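Dramthorpe Robotics Club forum > Student projects > Block to crate

tokarz_29
Grip check on the red block, wrist camera. Finger ridges bear on both side faces. Any objection to keeping this closing width?

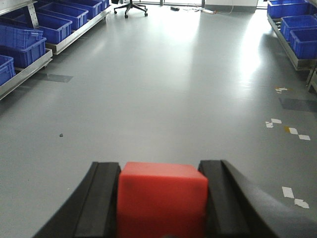
Wrist view, block between the fingers, racks either side

a.zak
Width is fine. Your approach angle worries me more. I'd square up to the rack first.

tokarz_29
Disagree, it costs travel. Second grip for comparison:

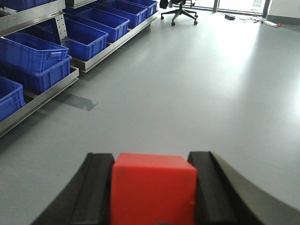 Block held, left rack and blue bins beyond

bbastos
Glare on the grey floor will upset a colour threshold. Mask it.

a.zak
Agreed on the mask. I still want the rack datum taken off the front beam, not the crate rims.

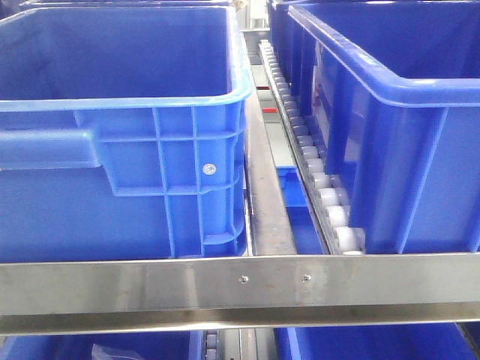
Front beam, roller strip between two crates

tokarz_29
The beam is reflective too. I'll try both, 20 runs each, and post the log.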